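House rules for handheld gripper recording

20th September

I have been putting off writing our recording rules down because everyone on the team already knew them. Then two new people started and I found I had been explaining them differently to each one. So this is the written version, as it stands now. It applies to handheld gripper sessions only. The arm has its own sheet, and Mirjam Wieser keeps that one.

A bit of background. We had 725 episodes from the first round of Grumia, and when Adi Purba went through them he threw out the ones he couldn't use. That left 497. I asked him to write the reason next to each one he dropped, and most of the reasons fell into a few groups: the episode started with the fingers already touching the object, the operator stopped halfway and started over without ending the recording, or the label said one thing and the hand did another. All of those are operator errors. A few were mine.

Before you start

Check the finger pads. If a pad is peeling or has lifted at a corner, change it and write the change in the log. Do not press it back down and carry on. Check the screws on both finger mounts by hand. Open and close the gripper fully five times before the first episode. The width calibration drifts if you skip this, and you won't notice until somebody plots it.

Wipe the lens. I have a cloth in my jacket and there is another one in the case.

Ask before you record on a table that people are using. A yes from one person at the table is not a yes from all of them. Look for anything with a name, address or number on it: letters, badges, prescriptions, bank cards, open screens. Ask the owner to move it or turn it over. We don't move other people's belongings ourselves.

Setting the table

We used to clear everything off and put the target in the middle. Flavalport was recorded that way and the policy trained on it did well on clear tables and badly everywhere else. Since then the rule has been to leave the table as people leave it, apart from the privacy items. Cables stay, cups stay. If a drink is open and full, it gets a lid or it goes to another table, and that one is a safety rule with no exceptions.

Don't line things up. Mirjam can spot an arranged table in about a second and she will send it back.

During the episode

Start with the fingers open and clear of the target, with the target in view between them. Wait one second. Approach at the speed you would use to pick up a cup of coffee, no faster. Close until the object is held and then stop squeezing. People squeeze too hard for the first week or so, and the pads wear out early.

If you miss, you may try once more in the same episode. After a second miss, end it and mark it as failed. Failed episodes are kept. Please don't delete them on the device, we have lost good data that way.

Keep your free hand out of view unless the task calls for it. Don't talk to people in the middle of a recording. If somebody walks up to the table, end the episode, explain what you're doing, and ask whether they mind.

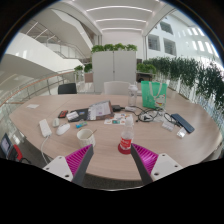 Start position for a bottle pick, fingers open with the bottle between them.

Labels

The label is written before the recording and it says what the hand is going to do, in plain words. "Pick up the water bottle and put it on the coaster" is fine. "Bottle task" is not. Use the same name for the same object all day. In the Hekinine set we have "mug," "cup" and "coffee thing" for one piece of crockery and I am still finding new ones.

Breaks

Up to 400 episodes in one day per operator, and that is a ceiling. Adi wanted it lower. We agreed to look at it again in November once we have the wrist survey back. Put the gripper down every half hour. When I'm tired my approach angle gets steeper, which you can see plainly in the plots from late afternoon, and I'd guess other people have their own version of that.

Still open

We have no good rule yet for reflections in glass and shiny cabinets. Right now the reviewer decides. There is also the question of whether the second attempt after a miss should be split into its own episode. Chmielewska does it that way and their loader expects it, so if we want to share data with them we will have to pick one. I lean toward splitting. Mirjam does not.

If you are on the team and something in this list doesn't match what I told you in person, go with the list and let me know.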